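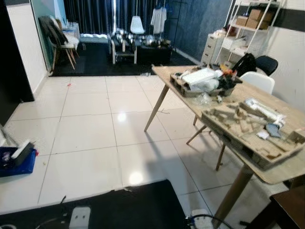 2.3 Planning the unpacking and sorting station

Complete this section before you place an order. It covers the floor space, furniture and spare parts to include in the budget for one Dusaso mobile unit. Arm reach and payload tables are in section 4.

1. Measure the room. Leave a clear lane at least 100 cm wide on every side of the table that the unit must reach. Chairs tucked under the table count as part of the table.

2. Check the floor. Glossy tile is acceptable, but bright ceiling lights reflect in it and can upset the floor sensor. Budget for matte diffusers if reflections fall in the lane. Where tile meets carpet, measure the step with a straightedge and write it on the order form.

3. Choose the table. A light wood top with rounded corners works well. Slanted legs take up lane space near the floor, so measure at the feet and at the top and use the larger figure.

4. List the items to be handled. Record molded pulp trays, clear plastic wrapping and plastic bags on separate lines. Clear film needs the soft finger set, sold separately. Order one spare set per station.

5. Plan for waste. Include a bin, a dustpan and a brush in the station budget. Scraps on the floor are the most common cause of wheel faults in the first 60 days.

6. Plan storage. Allow one rack for boxed spares. Keep it outside the lane.

Note: The base price covers the unit, one charger and one day of set-up. It does not cover furniture, lighting or floor work. Most single-room sites should hold a reserve of 3000 dollars for these.

Note: Nistden resellers quote the soft finger set in packs of two. Enter packs – not pieces – in column C.

CAUTION: Do not run loose cables across the lane. Fit a floor cover or reroute the cable before the unit is powered on.

7. Send the finished form to Catinca Văduva at the Flunham office. Quotes are held until the end of August.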